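Search this site
Enter keywords
Go

Kurnambridge laundry workers get their history back

Fri 9 November
By Poonam Sengar

The women who washed, starched and pressed Kurnambridge's linen, and who walked out of the Burkia Steam Laundry when the owners tried to dock their pay for broken machinery, finally have a book of their own. It was launched on Tuesday night at the Etgate library, and what a night it was! People were standing two deep along the back wall by the time the speeches started, and the library had to borrow chairs from the church hall next door.

The book is called Hot Work, and it is the result of four years of digging by local historian Roxana Betancur. She started out wanting to write a few pages about her great-aunt, Ruth Nina, who went into the laundry at 14 and ended up as the first woman to sit on the district labour council. The few pages grew into a full history of the laundry union, from its first meeting in a back kitchen on Guzmán Street to the day it merged with the hotel and hospital workers.

"I kept finding more of them," Betancur told the crowd. "I'd go looking for Ruth and come home with the names of three other women I'd never heard of, and then I'd have to go back and look for them too."

Nina is still the heart of it, and she deserves to be. Born on a dairy block outside town, she was the second youngest in a big family and left school early to earn. She began on the sorting floor, moved to the mangles, and by her early twenties was collecting union dues at the gate on payday with a biscuit tin under her arm. The tin has survived, dents and all, and was on show at the launch beside her council badge and a hand-stitched banner that has been rolled up in a cousin's wardrobe for decades.

The walkout itself takes up the middle of the book, and it's a cracking read. It lasted 19 days. The owners offered to settle with the drivers and the boiler men after the first week, hoping the women would drift back, and the drivers turned the offer down flat. Families in Etgate took in washing at home and gave the money to the strike fund. Nina wrote to the newspaper over and over, and the letters are printed in full, including a very funny one about the manager's collars. 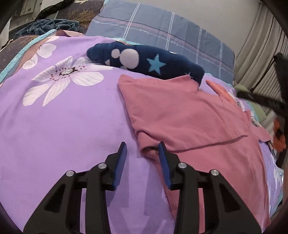

A pink garment, folded, on a floral bedsheet.

When it was over the dockings were scrapped, and the women won a proper meal break and a room to eat in. They didn't get the wage rise they had asked for. Betancur is frank about the arguments that followed, some of which split friends for years, and the chapter is stronger for it.

There is plenty here on what came later as well. Nina ran for the labour council twice before she got on, and once there she pushed for fans in the ironing rooms, for equal sick pay and for a night class in bookkeeping so that women could read the accounts put in front of them. She never married, kept bees, and was known to leave a meeting the moment anyone lit a pipe. She was still turning up to the annual picnic in her eighties.

Among those at the launch was Gilberto Londoño, whose mother worked at the laundry in its last years and who lent Betancur a shoebox of pay slips and snapshots. He said his mother rarely spoke about the job but always knew the words to the strike song. With a bit of coaxing he sang the first verse, and a good part of the room joined in on the second. It was easily the loveliest moment of the evening.

The song is one of the book's real finds. Only the chorus had been written down, on the back of a dance program, and Betancur pieced the verses together from seven people who remembered different bits of it. Two of them disagreed strongly about the last line, so she has printed both versions and left readers to choose.

Carla Haddadin, who looks after the local studies shelves at Etgate, said the library would keep copies of all the recordings made for the project, and that anyone would be able to come in and listen. She is keen to hear from more families, particularly those with links to the packing room and the delivery run, which are thinly covered in the union's own minute books.

"The minutes tell you who moved the motion," she said. "They don't tell you who was minding the kids while she did it, and I'd love to know."

The old laundry building was pulled down long ago and the site is now a car park, with only a strip of the original brick wall left along the lane. Betancur would like to see a plaque there with the names of the women who signed the first union roll. She has put the idea to the council and hopes for an answer in December.

In the meantime she will lead a walk from the lane to Guzmán Street and on to the hall where the strike meetings were held, with stops along the way for readings from the letters. It's an easy stroll and mostly flat, though the lane is rough underfoot. Dates will be posted on the noticeboard at the library's front desk.

Hot Work is on sale at the library and the Kurnambridge newsagency, and there are lending copies for those who'd like to borrow it first. The biscuit tin, the badge and the banner will stay on display in the reading room until the end of the month. Anyone with photographs, pay books or stories from the laundry can leave their details with Carla Haddadin at the Etgate desk.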